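Budgeting for hand-held gripper kits

From the Plisik shared pages on small-scale robotics. Main author Judite Neves, with additions by Tyra Solheim.

A hand-held gripper kit is the set of equipment a small team buys when it wants to record people doing ordinary chores with robot-style fingers in place of their own. The name covers the grippers themselves, the cameras that ride on them, cables, storage, and the pile of household stuff that gets picked up and put down. I've planned purchases like this for a while now and I'm writing the article the way I'd explain it across a kitchen table, so please forgive the "I" all over the place (Tyra says it's against the house style, and then she does it too).

Scope

I'm sticking to kits for home recording, meaning a couple of operators in somebody's apartment or a rented flat. Big fixed arms have their own article, and so do mobile bases. Prices here are ours, paid by us, and they go stale fast. If you're reading this with a quote in hand, trust the quote.

Terms used on purchase orders

"Kit" means one pair of grippers with everything needed to record. "Station" means a kit plus a place to use it. "Consumables" are the parts that wear out, mostly finger pads, ties and cable sleeves. "Props" are the objects handled. Sellers use these words any way they like! Tandero's price list used "station" for a kit with a carrying case, and Chenxi Zhong spent a whole afternoon on email working out whether a table was included. It was not.

The basic budget

Our last full kit came to $2,456 before shipping. More than half of that was the pair of grippers and the rest went to cameras, mounts, a recorder and cables. I like to split the sheet into hardware, consumables, props and space, and I give each its own line even if the number is tiny, otherwise props get paid for out of someone's lunch money and you never find out what they cost.

Shipping deserves a line too. Ait Brahim, the freight agent we use, charges by the box and by size, so a light kit in a huge carton costs plenty. Ask the seller for packed dimensions before you compare two offers.

Props

Props are the fun part of the shopping list, and they're also where new planners overspend. You don't need a catalog of test objects. Walk through a supermarket and a drugstore and buy things that differ in how they give when you squeeze them. I try to have something flat, something puffy, something soft and something that slides. A foil packet of 999 cold remedy granules, lying flat on a mat between the ribbed blue pads, is about as cheap as a hard prop gets: crimped edges, glossy green panel, glare all over it, and very little height for a finger to get hold of. Next to it you'd want a puffy packet for contrast, and a roll of fuzzy white foam is good value as well. I'd buy a stack of the same packet in one go, so that one with a tired, crumpled edge can be swapped out without changing the object.

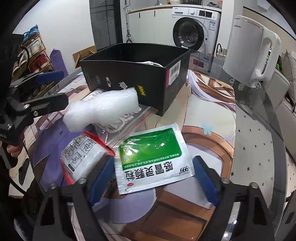 Set a ceiling for props and hold to it. Ours is $300 per station for the first round. Sherif Kamel, who did the budget before me, used to let people add items by message at any hour and the prop shelf grew until it needed its own rent. Now there's a form, which everybody grumbles about. Things with packaging in different languages are fine, even welcome, but write the name on the inventory in a language your bookkeeper reads. And please log the price of each thing on the day it's bought. Trying to rebuild it from crumpled receipts in June is miserable.

Medicine and food props have a small extra catch. They have expiry dates, and I treat them as non-edible from the minute they're entered on the sheet. Mark them and keep them away from the real cupboard.

Consumables

Pads wear, and how fast depends on what you handle. Cardboard is rough on them, foil much less so in our log. We order 4 spare sets of pads with each new kit, which has carried us through every round so far except one with a lot of sandpaper blocks in it (Tyra's idea, she stands by it). Check that the spares are the same compound as the originals. One reseller sent us a softer pad in the same color, and the two batches of recordings from before and after looked different enough that we had to note it in every file.

Fasteners are cheap, so buy the whole assortment. If the finger linkage turns on small pins or screws, get spares of those from the maker. A generic one that's nearly the right length will work itself out in the middle of a take and roll under the fridge.

One gripper or a pair

Quotes usually come for a pair and you can ask for a single. Singles are tempting. They look like half the price, but the recorder, the charger and most of the cabling stay the same, so in our case a single kit saved us much less than I'd hoped. I tell people to look at the task list first. Pouring, wiping and simple pick-and-place can be done with one. Opening things, tearing, folding and anything to do with bags wants 2 hands. Take a sealed sachet: one gripper can pinch it and hold it upright between its pads perfectly well, with the creased foil standing clear, and a second gripper coming in from the side gives you something to tug or steady with. If your list has even a handful of jobs like that, get the pair and stop agonizing. Matching grippers also share spares, and that makes the consumables line shorter.
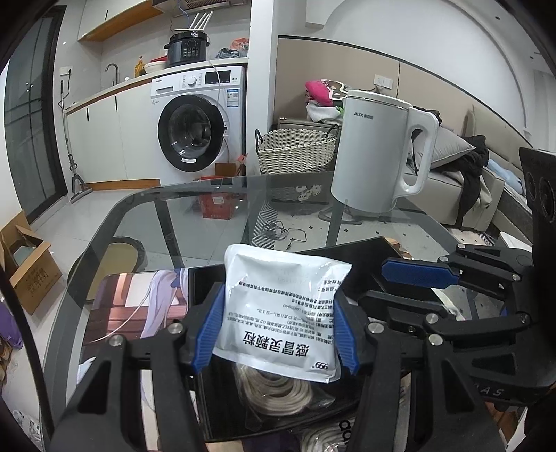 There is a middle road, which is to buy one now and the other in the next budget period. I've done it and I wouldn't again. The maker had changed the housing in between, the mounts didn't match, and we paid for new mounts on the old one. Ingvild Tangen's group did the same with their Tendon grippers and had no trouble whatsoever, so maybe I was just unlucky!

Space and furniture

People forget furniture. A station needs a table that two operators can both get at, enough light, power within reach, and storage for the props. Measure the room with the chairs in it. If the table has a glass top, add a printed mat or two to the order, partly for the reflections and partly for the nerves of whoever owns the table. Mats with busy artwork and plain mats both have a place, and they're cheap enough that you can rotate them.

Homes are lovely for this work and awkward for accounting. If you're using someone's living space, agree on a fee for the time it's taken up and put it in the sheet under space. Include electricity if you run long days. Ask about the floor, the neighbors and whether appliances may be run during a session, since a spin cycle on the audio track is a real nuisance if you planned on keeping the sound.

Cables and storage

Whatever length of cable you think you need, go one size up. I order them bagged and leave the spares in their bags until needed, and each bag gets a label with length and connector. Black cables for power and white for data was our rule for one happy month and then somebody bought a black data cable on sale.

Storage is the line that creeps. Work out the hours you plan to record, multiply by what one hour takes up in your own test recording, double it for a backup copy. Do the test recording before ordering drives, please. The figure in the seller's brochure was for a lower resolution than the one we used, and we ran out in the second week.

Lead times

Plan backward from the first day of recording. Grippers take the longest, cameras tend to be in stock, pads are somewhere in the middle. Props you can buy the same morning. I put the grippers on the first order by themselves so that a missing camera mount doesn't hold up the whole shipment. When the boxes come, open every one and check it against the packing slip that day. Tandero was very decent about a missing pad set when we wrote the same afternoon, and rather less so the time we wrote a month later.

Renting

Renting is possible in some cities and it makes sense for a short round. Read the clause on wear. Ours counted pads as damage, so we were paying rent and also buying pads at the owner's price. For anything longer than one season we've come out ahead buying, though I haven't redone that sum since the last price change and Chenxi has promised to.

Still to be added

Insurance for equipment kept in private homes (Ingvild has a draft). Resale values. A cleaner version of the budget sheet, with the props tab unlocked this time.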